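Sarkitz Issues Good Practice Guide for Hand-Held Gripper Work

Rumcombe - Sarkitz has published a good practice guide for teams that record household tasks with hand-held grippers. The guide was prepared with Brollia and Penner and takes effect in September. It applies to all sites that supply recordings to the three organizations, including those that do so under contract.

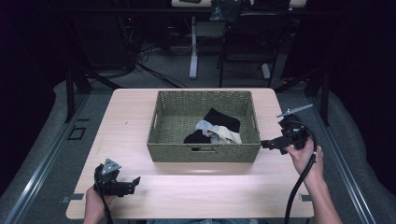
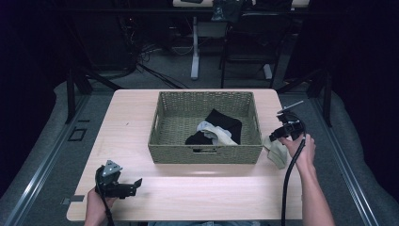 Hand-held grippers in use at a table with a woven basket.

The guide has 7 sections and covers station layout, operator safety, task setup, rest periods, labeling, storage of recordings and reporting of faults. Most of the comments received on the draft concerned station layout, and that section was rewritten twice before approval. Cables received the most attention. Where a cable runs from the gripper down past the operator's forearm, as it does on the right-hand side of a two-gripper station, the guide asks that enough slack be left for the operator to reach the far side of the table without pulling on the connector. Cables on the floor behind a station are to be tied or covered before a shift begins. Tables must be fixed in place, and their height is to be noted in the station log whenever it is changed.

The section on task setup deals with soft goods, which reviewers found to be handled differently from site to site. Clothing and cloths are to be placed in the basket or other container without arranging them for an easy grasp, and dark and light items should both be included. An item that falls to the floor is to be recorded as dropped. The recording should not be deleted for that reason alone.

Operators may work for no more than 80 minutes before a break. Sites must have 2 trained persons present whenever a station is in use - one to operate the grippers and one to watch the equipment and keep the log. The second person may not be assigned to another station during the same period. New operators are to complete a supervised session before their recordings are accepted.

Penner will carry out site reviews on behalf of the three organizations. A site that does not meet a requirement will receive a written notice and will have 7 working days to reply. Recordings made before the guide takes effect will not be reviewed again unless a site requests it.

Copies of the guide, together with a blank station log, are available from the Sarkitz office in Rumcombe. Comments for the next edition may be sent to the same office.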